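Old towers: worth opening up?

Every summer someone tells me the old desktop in the spare room only needs a new processor and it'll be good as new. I have my doubts. Shirley MacDonald's piece in the last issue made it sound like changing a light bulb, and I've had two letters since from readers who bent something.

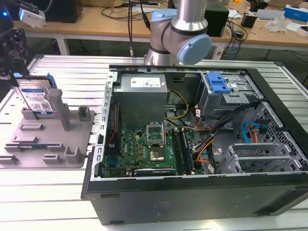 Check the socket before you spend a penny. If the bracket won't swing open freely, stop there. And look up which chips your board will take, whatever the seller says. Trevor Boychuk swears by the 20 upgrade kits he bought from Mokoena, though I notice he hasn't said how many went in.

Memory is a safer bet, and cheaper. I'd still want to see a before and after from someone who isn't selling it. Letters for the August issue, please.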